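How to Track Down a Gripper That Drops Things Halfway Through a Lift

My arm started dropping things in March. It didn't drop everything and it didn't do it every time, and that's the worst kind of fault to chase. It would close on a part, lift it, carry it most of the way to the bin, and then I'd hear a clunk. By the time I looked up, the fingers were shut on nothing and the program was happily moving on to the next pick as if all was well.

I lost a lot of evenings to this, so I'm writing down the order I should have checked things in. My setup is a Sterngate bench arm with a Drarko two-finger gripper on the end and a small wrist camera looking down between the fingers. If yours is a different brand, the menus will have other names but the checks should carry over fine.

Before you touch anything

Stop the arm properly. I mean the stop button in, power to the gripper off at the supply, and the arm parked low so it has nowhere to sag to. I got my thumb pinched on the second evening because I'd paused the program and thought that was the same thing as stopping it. It isn't! On my controller a pause holds the arm still but leaves the gripper live, and when I bumped the part sensor the fingers closed. Just a bruise, but these fingers have enough force to do worse.

And if you're going to test with anything electrical, unplug it first. Plugs, chargers, power strips, all of it. A metal finger and a live prong don't belong anywhere near each other.

Step 1: Find out when it lets go

"It drops stuff" could mean a few different faults. You want to know which part of the move it happens in. Turn on logging for finger position and motor current, slow the arm down to half speed, and run the same pick over and over.

I ran 278 picks of the same part and got 54 drops. Once I lined up the logs, nearly all of the drops came in the second after the arm changed direction at the top of the lift. Very few happened during the close. So the fingers were getting hold of the part okay and then losing it once it started to swing.

If yours drop right as the arm starts to rise, I'd look at your grasp height first. You're probably catching the part by its top edge.

Step 2: Look at the current after the close

Plot the motor current for a good pick and a bad pick on top of each other. On my good picks the current climbed when the fingers touched, then settled to a flat holding level. On the bad ones it climbed the same way, settled, and then fell off to almost nothing while the finger position stayed put.

That had me stumped for two evenings. I was sure it was a loose connector, so I reseated every plug in the wrist, swapped the cable, wiggled things while it ran (from a safe distance, with a wooden dowel — don't use your hand). No change at all.

Step 3: Check the hold timeout

Look in the gripper settings for anything called hold time, grip timeout, or idle current. Mine was set to 786 milliseconds. After that, the gripper decided it had finished its job and cut back to idle current to keep the motor cool. With a light, soft part you'd never notice, as friction in the gears is enough to hang on to it. With anything that has some weight and a slick surface, it goes.

I have no memory of setting that number. I think it came across when I loaded an old Clusum profile from a previous project, and those profiles overwrite more than you'd expect. So if you've imported a profile lately, go through every line of it. Save a copy of your current settings first so you can put things back.

I turned the timeout off and set the holding current a little lower than the closing current. Then I felt the motor housing every few minutes (stopped, powered down, you know the drill by now) to be sure it wasn't cooking. It got warm and stayed at warm.

Step 4: Clean the fingers

Changing the timeout got rid of most of the drops but a few were left over. Those were plain old slipping. I'd let the fingers get filthy, and dust on a grip surface acts a bit like flour on a countertop.

Wipe both inner faces with a lint-free cloth and a little isopropyl alcohol, let them dry, and then drag a fingertip along the face. If it feels polished, scuff it lightly with fine sandpaper. I've also used the stick-on grip pads that Golestani sells and they're good, but they add thickness, so redo your zero position if you put them on or your closed reading will be off.

Step 5: Retest with something awkward 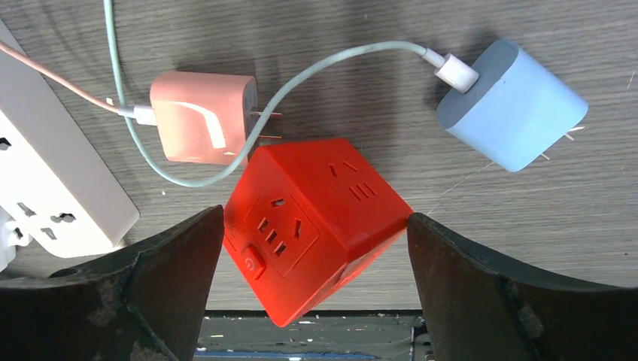

A fix that only gets tested on an easy part hasn't been tested much, so pick something smooth with rounded corners and try to make the gripper fail. Run it slowly at first, with your hand near the stop button. I like the red cube outlet for this. It's glossy, it has slots on more than one face, and it can sit tilted between the fingertips like it does here, with the bottom corner hanging below them. I want to see what happens with a lopsided hold like that. I also leave other stuff on the table, like the pink and blue chargers with their cables, and the white power strip. Cables matter more than you'd think. If one gets hooked under a finger it can tug the part sideways in mid-lift, and that shows up in the log looking a whole lot like a weak grip. Check the wrist view for a stray cable before you blame the motor again.

Step 6: Make the program notice a drop

I'd put this off for ages and I shouldn't have. Even with a good grip, the arm needs to know when its hand is empty. Mine now checks finger position at the top of the lift and again before release. If the fingers have closed past the width of the part, it stops where it is and beeps at me.

Set the threshold from your own parts. Close the gripper on nothing, note the reading, close it on your thinnest part, note that too, and put the limit between them. My gripper reports position from 0 to 1,000, so there's plenty of room to work with. If your thinnest part is close to the empty reading, use the current as a second check.

One more thing — don't have the program retry by itself after a drop. I tried that, and the arm went back down and closed on a part that had rolled up against the bin wall, shoved the bin off its marks, and then missed every pick after it. Stop and beep is fine. I can walk over and pick it up.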